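Reading order for the Tondent novels: publication or chronological?

Posted by Fathima Sikder, 16th January

I have picked up four of the Captain Tondent books secondhand and the numbers on the spines do not match the dates inside. The one marked 4 is set in Norway in the spring of 1940, but the one marked 2 is already in North Africa. My copy of The Venovia Crossing has no number at all. Is there an agreed order, and does it matter if I start with Norway?

Ayman Ait Brahim

The spine numbers are publication order. The author wrote the desert books first and went back to 1940 later. By setting, the order is:

Cold Harbor Road (Norway, spring 1940)
The Venovia Crossing (Greece, 1941)
Imrie's Column (Libya, November 1941)
A Bridge at Dawn (Tunisia, 1943)

The Venovia Crossing was first issued by a different publisher, Ronbridge, which did not number its fiction. Later printings carry a 3.
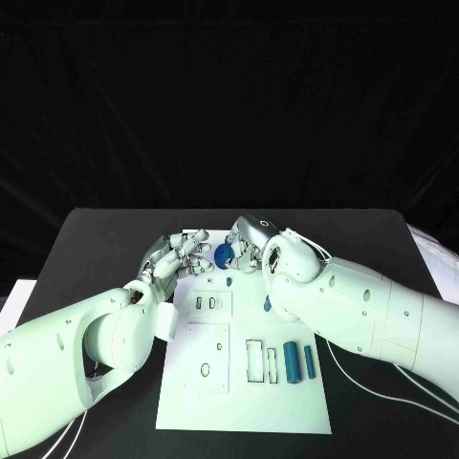
I would read by publication for one reason. Cold Harbor Road assumes you know what becomes of Sergeant Imrie, and its last two chapters depend on it. Read first, they fall flat. The other three can be taken in either order with little loss. There is also a short story, 24 pages, bound into the back of some paperback copies of Imrie's Column. It is set between Greece and Libya and can be skipped.

Dougal Pollock

Just start with Norway. I did and followed it fine.

Agnes Chisholm

I disagree with Dougal on the Imrie point, but it depends how much you mind spoilers. One correction to the list: the first third of A Bridge at Dawn takes place in Egypt in 1942, so the gap after Imrie's Column is shorter than it looks.

Check the edition as well. The omnibus runs past 600 pages and prints the books by setting, with the author's historical notes removed. The notes in the single volumes identify which battalions are made up and which actions are moved by a few days. If you care about that, keep the separate copies.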